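Senelico – Serviços de Preparação de Refeições
Recrutamento de operadores de empratamento e preparação de tabuleiros (m/f/d)
Unidade de Lostdale
Referência do anúncio: Cavari, segunda fase

A Senelico torna pública a abertura de um processo de recrutamento para o preenchimento de 21 postos de trabalho na categoria de operador de preparação de tabuleiros, destinados à unidade de Lostdale. As candidaturas são recebidas até 25 de agosto de 2024, nos termos descritos no presente anúncio.

Enquadramento

A unidade de Lostdale assegura a composição de pequenos-almoços e lanches individuais para cantinas escolares, residências de estudantes e centros de dia. Cada refeição é entregue em tabuleiro próprio, com os artigos previstos na ementa do dia. A linha Cavari, em funcionamento desde maio, tem capacidade para 1.000 tabuleiros por turno e passa agora a funcionar em dois turnos, motivo pelo qual se procede ao reforço da equipa.

Funções a desempenhar

O operador trabalha de pé, em bancada, e é responsável pela colocação manual dos artigos embalados no tabuleiro: bebidas em pacote individual, bolachas, fruta embalada, talheres e guardanapo. Compete-lhe, designadamente:

Verificar, no início de cada série, que a bancada se encontra limpa e desimpedida.
Retirar do circuito qualquer tabuleiro com fissuras, manchas ou rebordo danificado.
Colocar cada artigo na posição indicada na ficha de composição, começando pela bebida.
Confirmar o prazo de validade impresso nas embalagens à abertura de cada caixa.
Separar pacotes amolgados, com fugas ou sem palhinha, quando esta faça parte do artigo.
Registar as quebras na folha de turno e entregá-la ao responsável de linha.
Proceder à limpeza e arrumação do posto no final do turno.

Os pacotes de bebida devem ser pousados e não largados, de forma a evitar a deformação dos cantos e o derrame sobre os restantes artigos. A ficha de composição indica, para cada ementa, se o pacote é colocado ao alto ou deitado. 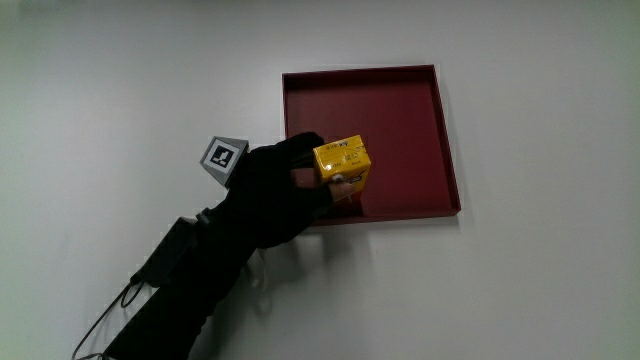

A regularidade do gesto é valorizada acima da rapidez. Durante as primeiras semanas não são fixados objetivos de produção individual, sendo o trabalho acompanhado por um operador com experiência na linha. Terminado esse período, a avaliação incide sobre a conformidade dos tabuleiros com a ficha, apurada por amostragem em lotes de 100 unidades.

Requisitos de admissão

Idade mínima de 18 anos e escolaridade obrigatória concluída, ou equivalente.
Disponibilidade para trabalho por turnos, incluindo fins de semana em regime rotativo.
Capacidade para permanecer de pé durante períodos prolongados, com pausas programadas.
Compreensão de instruções escritas simples em língua portuguesa.
Aptidão comprovada em exame médico de admissão, a realizar a cargo da empresa.

Constituem condições preferenciais a experiência anterior em cozinha coletiva, embalagem ou reposição, bem como a formação em higiene e segurança alimentar. Os candidatos sem esta formação serão admitidos em igualdade de circunstâncias quanto aos restantes critérios e frequentarão o módulo interno antes do início de funções.

Condições oferecidas

Contrato de trabalho a termo certo, com possibilidade de renovação, e período experimental nos termos da lei. Remuneração base de acordo com a tabela salarial em vigor na unidade, acrescida de subsídio de alimentação e de subsídio de turno. O fardamento e os equipamentos de proteção são fornecidos pela empresa, que assegura igualmente a respetiva lavagem. Existe transporte entre o centro de Lostdale e a unidade à entrada e à saída de cada turno.

Processo de seleção

A seleção compreende 2 fases. A primeira consiste na apreciação da candidatura e da documentação apresentada. A segunda inclui uma entrevista e uma prova prática em bancada, na qual o candidato compõe uma série de tabuleiros a partir de uma ficha que lhe é facultada no momento. Não é exigida preparação prévia para esta prova. A entrevista e a avaliação da prova são conduzidas pela Mirzaei, entidade contratada para o efeito.

Formalização das candidaturas

As candidaturas devem ser entregues na receção da unidade de Lostdale ou através do formulário disponível na área de recrutamento do sítio da Senelico, com indicação da referência deste anúncio, e acompanhadas de curriculum vitae atualizado, cópia do certificado de habilitações e declaração de disponibilidade de horário. As candidaturas incompletas serão excluídas se a documentação em falta não for entregue até ao termo do prazo.

Todos os candidatos serão informados por escrito do resultado. Os dados pessoais recolhidos destinam-se exclusivamente ao presente processo e serão eliminados após a sua conclusão, salvo autorização expressa do candidato para integrar a bolsa de recrutamento da unidade.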